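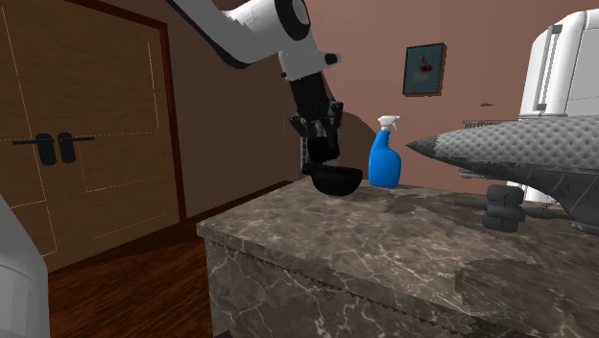

Bowl task in the Lenon kitchen sim, gripper right at the rim. Marble worktop included in the base price, lucky me

Right, I've had the Lenon simulator subscription for a month now and a few of you asked if it's worth it. Thread, probably too long, I've got a cup of tea and no plans

For anyone new: I teach arms to move kitchen stuff about, mostly on my own, mostly at night. Real arm lives in the garage and it's freezing out there. So a decent simulated kitchen is worth proper money to me

Price first. I pay 40 quid a month for the single seat. There's a Femham bundle that adds the bigger object library for 83 and I very nearly went for it, then looked at my bank app and made toast instead

What you get is up to 177 kitchens, depending on your plan. Different walls, doors, floors, worktops. The one at the top has the pinkish-brown wall and the big wooden double door and I've grown weirdly fond of it

The clutter is my favourite bit! You ask for a bowl and it gives you a bowl, plus a blue spray bottle right next to it, plus a dumbbell, plus a massive grey quilted thing with a pointy end. On a kitchen counter. Have you seen my kitchen though? Fair enough

And it does matter, because my old policy was trained on lovely tidy counters and went to bits the moment anything stood next to the target. I've run 387 bowl episodes with the clutter turned up and it's a lot less precious about neighbours now

Moans. The textures go mushy close up. Look at the front edge of that counter, it's all blurry and blocky under the trim. My wrist camera spends its whole life close up so yes, I care

Also the export tool. Oh my days. It saves to a folder called Zomance (?) and if that folder already exists it just stops, no message, nothing. Lost an evening to that in September

Support was good though. Inmaculada Segura answered me at 11pm with a fix that worked first go, and she didn't make me feel daft about it

Yaroslav Chornovol asked how it compares with Sfakianakis. I only had the trial of that one — nicer lighting, far fewer objects, and I couldn't get my gripper to load at all. Might've been me

So would I keep paying? Yes, for the single seat, until they sort the textures or put the price up. Shiny black bowls next, then mugs. I'm dreading the mugs

Will post the garage runs when it's warm enough to feel my hands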